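The Sunard 40 Cider Press

October 2020
By the shop staff

If you have an apple tree or two and a lot of friends with apple trees, the Sunard 40 is the press we'd point you to first. We brought one in last April to try out, used it hard all through this fall's apples, and we're still a little giddy about it. It is a bladder press, so there's no screw to crank and no big iron handle swinging around at shin height. You fill the basket, close the lid, hook up a garden hose, and let the water pressure do the squeezing.

The basket holds 40 liters of milled fruit. With a good grinder feeding it, two people can keep up a nice rhythm – one milling, one pressing – and have the afternoon's juice in the fridge before supper. It handles pears just as well, and we've had lovely results with late grapes too.

What's in the box

The press comes with the stainless basket, the rubber bladder (already fitted), a nylon press bag, a splash guard that wraps around the outside, the hose connector, and a pressure gauge. Assembly is a matter of bolting on the three legs. The whole thing weighs 65 pounds empty, so get a second person to help you stand it up, and put it where you want it before you fill it.

Sorting the fruit

Most of the work in cider is done before the press ever gets wet. We sort and trim indoors at the table, with a small bin close by for stems and bad spots. Bruises are fine. Brown patches from a hard landing are fine too. Mold is not, and neither is anything that smells like vinegar. Cut those parts out generously or toss the apple. Let firm apples sit for a week or two after picking if you can stand to wait – they give up their juice much more easily once they've softened a bit, and they taste sweeter.
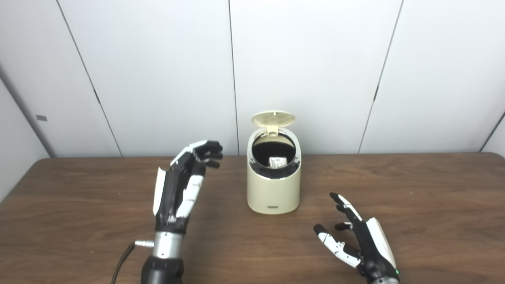
Milling

You do need a mill. Whole apples or even quartered apples will give you next to nothing in a bladder press, however long you leave the water on. We sell the Sunard with the Hirwood hand mill, which has a big hopper and stainless teeth and makes a pulp a bit coarser than applesauce. That's what you want! Too fine and it oozes through the bag and clogs everything up. If you already own an electric mill, set it on the coarse side and you'll be happy.

Pressing

Line the basket with the bag, pour in the pulp right up to the top, fold the bag over, and clamp the lid. The press needs to be full. A half-filled basket lets the bladder stretch further than it should, and a stretched bladder is the one repair we do see. If you've only got a little fruit left at the end of the day, save it for a pie.

Open the tap slowly. Juice starts running as soon as the fruit goes in, and a fair share of it will come through before you've turned on any water at all. Let the gauge creep up in stages and stop at the red line. Keep a roll of paper towels and an extra bucket handy, as the splash guard catches nearly everything but a ripe pear will still find a way to spit at you.

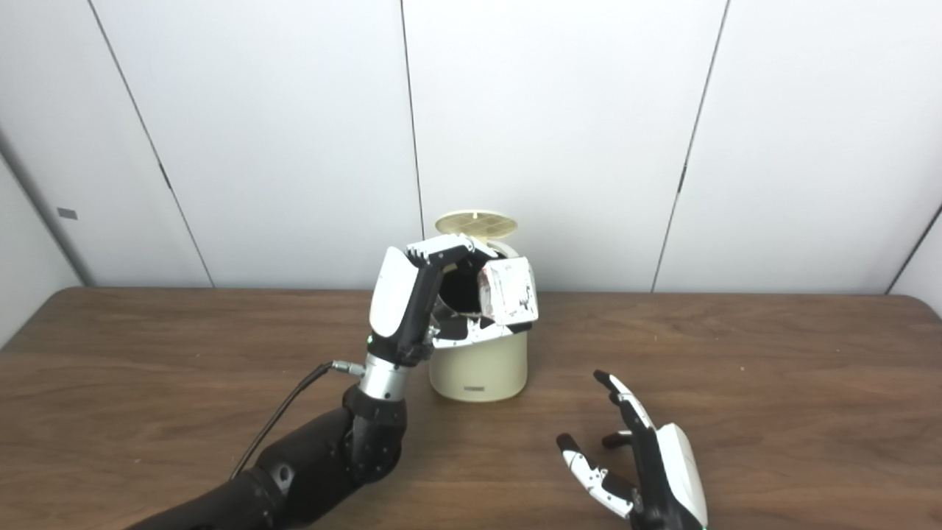

Small white square with pinkish-red marks, at the wooden table.

Fermenting

Sweet cider straight from the spout is hard to beat, but lots of you will want to make hard cider, so we tried three yeasts on the same batch of juice. Flavilis was our favorite by a mile. It starts quickly, stays clean in a cool basement, and leaves enough apple behind that you'd still guess what the drink was made from. One packet does a full carboy. Give it plenty of headspace in the first few days.

Cleaning up

Drain the bladder, tip out the cake of pulp (chickens adore it, and so does the compost), and hose the basket down right away. Dried pulp sets like plaster. We wash the bag by hand in hot water with no soap and hang it on the line. The small parts, meaning the gasket, clamp, and hose fitting, come inside to be wiped off and dried on the table before they go back in their box.
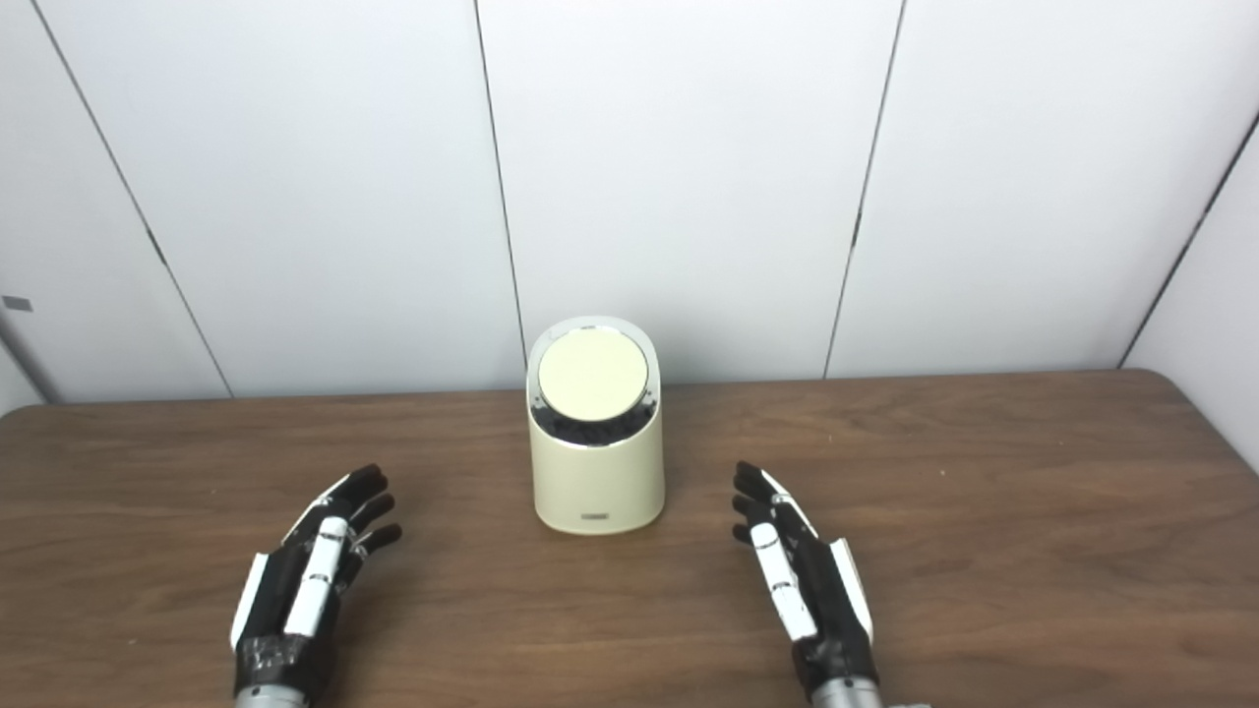

Store the press somewhere it won't freeze, or at least make sure every drop of water is out of the bladder first. A replacement bladder from Zaugg fits the Sunard perfectly and goes on with two hose clamps. We keep them on the shelf all year.

Price and ordering

Sunard 40 press, complete as listed: $1295
Sunard 40 press with spare Zaugg bladder and second press bag: $1375
The Hirwood mill and Flavilis yeast are sold separately. Call us if you'd like to come by and see the press set up.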